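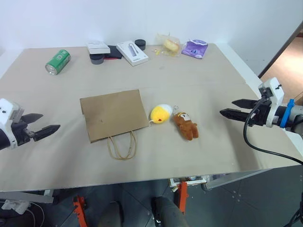 Cuaderno de taller · Tintes y mordientes

noviembre de 2019

Vuelvo a abrir el cuaderno después de demasiados días sin apuntar nada (ya lo sé, Hjørdis, ya lo sé, luego no hay quien repita una receta). Resumen de lo que llevo entre manos: la gualda por fin da el amarillo que quería, el índigo sigue dándome disgustos y la rubia la dejo para cuando llegue el saco nuevo de Dalen.

Primero la gualda, que es lo que me tiene contenta. Lana de Wirkerora, la de dos cabos, lavada con jabón neutro y dejada en remojo toda la noche. Alumbre al 15 % sobre peso de fibra, crémor tártaro al 6 %. La otra vez lo hice sin crémor y la madeja quedó pegajosa, con ese tacto de pelo mal aclarado que no se va ni con vinagre. Esta vez, una maravilla. Subí el baño muy despacio, una hora larga hasta llegar a 80 grados, y ahí lo mantuve otra hora sin moverlo casi nada. La planta iba en bolsa de muselina, con una pizca de creta porque nuestra agua es blandísima y el amarillo se queda tímido si no la pones. ¡Qué diferencia! Sale un limón limpio, sin nada de verde, y la segunda extracción todavía dio para un pajizo suave que me gusta casi más que el primero.

Apunto el peso que siempre se me olvida: 176 gramos de madeja en seco antes de mordentar. Planta seca, el mismo peso que la fibra. Creo que se puede bajar a la mitad y que no se notaría gran cosa, pero quiero probarlo con una madeja pequeña y no con la del encargo.

Sobre el índigo. Ay. La cuba de fructosa de la semana pasada olía bien, tenía su flor cobriza encima, el líquido de debajo amarillo verdoso, todo como en los manuales, y la lana me salió de un azul grisáceo tristísimo, a manchas. He hecho cinco inmersiones cortas y ni con esas. Se me ocurren varias cosas: que metiera la fibra con aire dentro (probable, iba con prisa), que la cal estuviera vieja, o que el baño se me enfriara. Halvard Sæther dice que es la cal, y que en cuanto un bote lleva abierto desde marzo hay que tirarlo. El mío lleva abierto desde marzo. En fin. He pedido un bote nuevo y de paso tiras de pH, que las últimas se mojaron y ahora marcan todas lo mismo.

Para la próxima cuba, entonces: cal recién abierta, hidratar el pigmento la noche antes con canicas en el tarro, y no remover después de que se forme la flor. Y escurrir la madeja DEBAJO de la superficie antes de sacarla, que lo escribo siempre y luego no lo hago.

Pruebas de luz. Las tiras del método Burkov (media tira tapada con cartón y la otra media al cristal de la ventana sur) ya se pueden mirar. La cáscara de cebolla ha caído muchísimo, como era de esperar, se ha quedado en un color de galleta. El nogal ni se inmuta. La cochinilla con alumbre aguanta mejor de lo que yo habría apostado, y la de hierro se ha puesto más parda, aunque eso no me molesta nada para el proyecto Drandham, que pide tonos apagados. Las dejo puestas otro mes. Por favor, que no las mueva nadie para regar las plantas del alféizar.

El proyecto Drandham, hablando de eso: son 4000 metros de hilo en total y hay que teñirlos por tandas, porque en nuestra olla grande no cabe ni de lejos. Me preocupa la igualación entre tandas. Mi idea es mordentar todo de una vez, secarlo, guardarlo a oscuras y luego teñir, mezclando madejas de tandas distintas al tejer. Hjørdis Lie prefiere teñir en vellón y cardar después, y seguramente tenga razón, pero eso supone mandar a hilar otra vez y no sé si nos da el presupuesto. Lo hablamos con un café delante.

Cosas sueltas. El termómetro de la olla pequeña marca 2 grados de más, le he puesto cinta con la corrección. El restante de alumbre de la gualda está en el cubo con tapa, reforzar con un poco y vale para otra tanda, no lo vaciéis. Las muestras de liquen siguen en amoniaco, las agito cada mañana y el color ya tira a vino; el olor es espantoso y pido disculpas a toda la planta.

Falta comprar muselina, guantes de la talla pequeña y etiquetas que no se despeguen con el vapor. Mañana lavo las madejas pajizas y peso la rubia que queda en el armario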